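My sister asked me last month when the robots are going to start doing her laundry. She asks because I work near robots, in the sense that I fix the software that sends invoices for a company that sells them, and in my family this makes me the expert.

I told her to try folding one shirt with two fingers on each hand. No thumbs tucked under, no smoothing with the palm, no chin. She got as far as the first sleeve and called the whole exercise stupid, and that is also my view of the state of the art on a bad day.
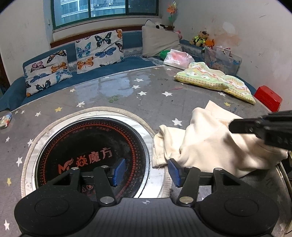

Posted by Brodie Baxter in Chores and Machines
November | 10 comments

Laundry is a rotten job for a machine. A car door is the same shape every time it comes down the line. A piece of clothing left in a heap on the living room table, next to the cooktop, with the tissues and another folded cloth for company, is a new shape each time anybody breathes on it. A pair of jaws and a blunt finger can get hold of it easily enough. Deciding which bit of cream fabric is a hem and which bit is just a fold having ideas above its station – that takes a while.

The people at Grakance have a demo where their machine, the Mahuika, folds a towel. I have watched it maybe 20 times. It is a lovely fold. It is also a square towel, on a bare bench, under lights you could perform surgery by. Nobody's table looks like that. Tables have stars printed on them and stains that have been there since the last tenants, and behind them is a sofa full of cushions and stuffed animals, any of which might pass for washing if you had been raised in a lab.

The Altlow is meant to be better with clutter. A man from Saltau told me theirs had practiced on 3000 garments before it could be trusted with a T-shirt, and that number 1042 was a fitted sheet, after which they took a week off. I believe him about the sheet.

So I have told my sister ten years. She wrote it on the calendar in her kitchen, the last page, in pen. Until then she has a teenager, who also needs several thousand attempts and drops the socks.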